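The Die

The club had entered the Geton Cup under the name Costigan, after the street. There were 24 teams on the list. The rule sheet asked for one thing: clear the floor in 3 minutes, balls and dice both, into a box.

Balls were easy. Balls had been easy since April. The die was the trouble.

"It slips on the corners," said the girl who wrote the grip code.

"Then don't grab the corners."

She wrapped more tape around the fingers, sent the arm down again and put her chin on her knees to watch.
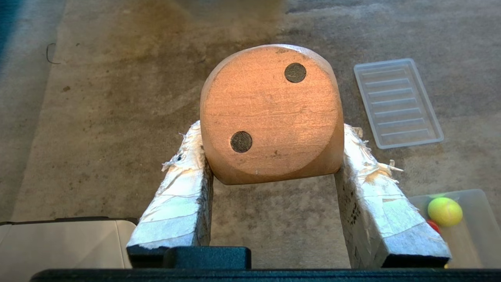

Run 87

The boy who kept the log wrote "two up" and then the number of the run. He wrote down everything, even what they had for lunch.

After that they worked on the box. The robot had to come up beside it and touch the wall – touch it, not shove it. Illuvitz had lost a whole round last year by shoving.

"Closer," said the girl.

"It is closer."
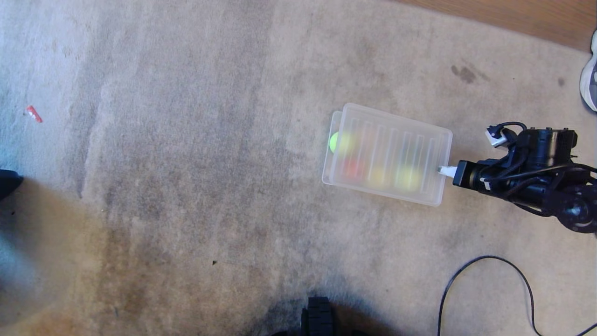 The arm at the side of the box, balls inside.

Her brother came in from the kitchen and asked if he could have the table back by dinner. She told him the table was part of the course now. He looked at the bottles and the kettle and the paper cups.

"All of it?"

"The judges from Fondeo put junk out on purpose. We have to practice with junk."

He thought about that, then moved one of the tennis balls a few inches and went away again. 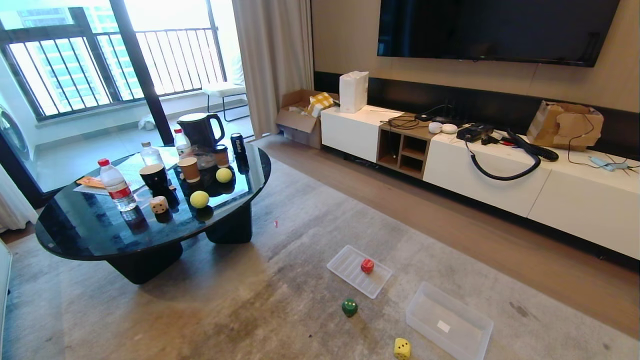

The practice course, coffee table included.

"Did he move something?" the boy asked.

"Yes."

"Should I put it back?"

"No," she said. "Write it down and start the next one."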